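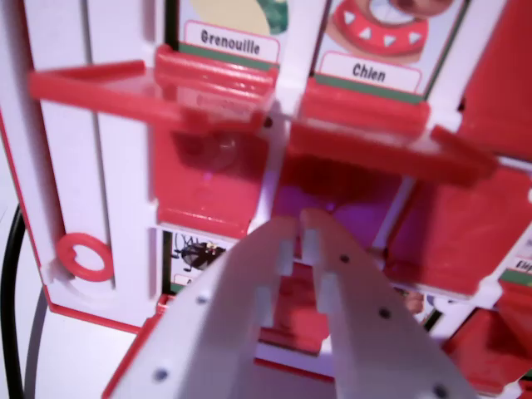

The county commission race in Elberg will be decided by fewer people than fit in the high school gym. Four years ago the margin was 528 votes. Both campaigns know this, and both have spent the fall acting as if the opposite were true, buying television time that reaches three counties and is paid for by donors who mostly live in none of them.

I have covered local elections here long enough to have a view on that, and my view is that the money is being wasted. I don't mean it is corrupt. The reports are filed, the names are on them, and anyone who wants to read them can go to the clerk's office and ask. I mean that it buys very little that helps a voter decide, and that it crowds out the things that would.

Start with the ads. Kanini Kaijage's campaign has one about property taxes and one about her opponent. Shabani Sang's campaign has one about crime and one about his opponent. I watched all four again before writing this. None of them mentions the landfill contract, which comes up for renewal in the first year of the next term and is the largest single decision the winner will take part in. None mentions the Tuseck bridge, closed to trucks since spring. The crime ad shows a street that is not in this county. I know the county's streets, and we don't have parking meters.

Sang's people told me the landfill is hard to explain in 30 seconds. That is true. It is also an argument against spending most of your budget on things that last 30 seconds.

Kaijage's people said much the same, with more detail about how their surveys were done. They said voters in the eastern precincts rank taxes first and do not rank the landfill at all. I would guess that voters in the eastern precincts do not rank the landfill because no candidate has talked to them about it. The hauling fee is on their bill every quarter. If the new contract raises it, they will rank it then, and by that point it will have been signed for 12 years.

The better part of this campaign has happened in rooms. In October the library in Mbwambo held a forum, and both candidates came. Attendance was about 60, and a good number of those stood. The moderator asked about the bridge first. Kaijage said she would close the funding gap with reserves and repay them over two budgets. Sang said the reserves were too thin and he would wait for the state's next round of grants, even if trucks had to keep using the detour through Erita. That is a real disagreement between two people who had both read the budget. A person could vote on it. I talked to several who said they would.

Neither campaign put a word of it on the air afterward. Each of them had what it needed, a clear difference on a question people care about, and each went back to the ad about the opponent.

The usual defense is that negative ads work. Maybe they do in a Senate race, where most voters will never be in a room with either candidate. I am less sure about a county where a person can knock on every door in a precinct between lunch and dark. Four years ago the winning campaign spent less than half of what the loser did. It had a list of 3000 households that had voted in the last two local elections, and somebody from the campaign stood on nearly every one of those porches. I have heard other explanations for that result, including the weather and the sheriff's race at the top of the page, and they may account for part of it. They don't account for the Elberg precincts, where turnout was flat and the vote moved anyway.

There are a few things I would like to see changed, and none of them needs a new law.

The county already pays to record its own meetings. It could record candidate forums too, and post them in the same place. The Mbwambo forum exists now only in the memory of the people who went and in my notes, and my notes are not very good after the first hour.

The candidates could agree to more than one forum. Two dates were offered this year, the second one in Erita, and both campaigns turned it down over scheduling. I don't find that convincing. Erita is 20 minutes from the courthouse, and it is the town with the trucks going through it.

And those of us who write about these races could do less counting of money. I include myself. I wrote three columns this year about who had raised what, and one about the landfill. The fundraising stories are easy - the numbers arrive on a deadline, one is bigger than the other, and you have a headline. The landfill column took me nine days and drew four letters, one of them from the hauler. But I think I gave readers the wrong idea of which subject mattered more, just by how often I came back to it.

I am not going to say who to vote for. The paper doesn't endorse in commission races, and I can see the case for either of them on the bridge. Kaijage's plan gets the trucks off Erita's main street sooner. Sang's leaves something in the bank if the boiler at the jail goes, and the facilities report says it is likely to.

Both plans are in the packet from the forum. The library still has copies at the front desk, and they run four pages, with the numbers on the last one. Early voting is at the courthouse annex until 6 p.m.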